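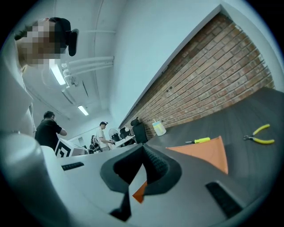 The Costache Center for Law and Justice opened its doors to the public in October, and I got there at 9 with a notebook and far too many questions. First up was a panel on sentencing and bail, run by Ivana Cáceres, and wow, it was good! She had a retired prosecutor and a public defender side by side, and they started out like those two black gripper fingers, leaning toward each other with a narrow gap left between. By the end they were finishing each other's sentences about cash bail (mostly to disagree).

After coffee we went down to the Storkby Reading Room, where the center keeps 3653 letters from people in prison, all cataloged and open to anyone who asks. I read two and could have stayed all afternoon. One was a man's account of waiting 12 weeks for a hearing that lasted a few minutes.

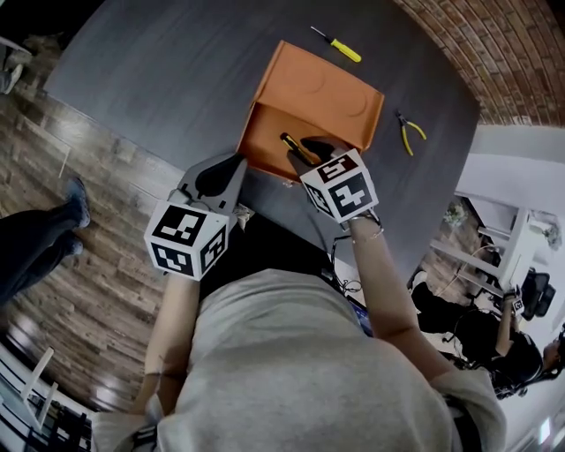

Yellow-handled screwdriver at the orange box, lid open.

The jury selection workshop in Skutberg Hall was packed, so I listened from the doorway and still filled four pages. Bring a sweater if you go, that hallway is freezing. The reading list is at the front desk, and I've already started on the first book.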